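Notebook, Tuesday, tablet sales model

Looking at whether the cheaper Laizer tablet takes buyers from the Stunon e-reader. 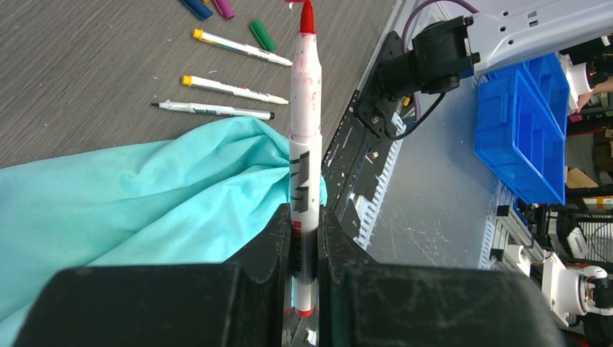

Data

I received the export from the Dranau shop in the morning. It has 836 orders, all from February. I removed the returns and the orders from companies, as they buy by other rules. 37 orders had no product code. I put them in a separate sheet and did not guess.

First try

I compared the weekly sales of both devices. The e-reader goes down when the tablet goes up, but the e-reader also had no discount in these weeks. So I can not say yet which of the two made the drop. In the Fistcombe shop the discount stayed the same, so this shop is the better one for comparing. Their export is still missing 2 weeks.

Small problem

The script counted the bundle (tablet with cover) as two sales. Fixed now. If somebody took the chart from the shared folder before lunch, please take it again.

Next

Ask Fistcombe for the missing weeks. Run the model again with price as a variable. Check if about 100 customers who own the older Stunon are enough for a separate group, I have doubts.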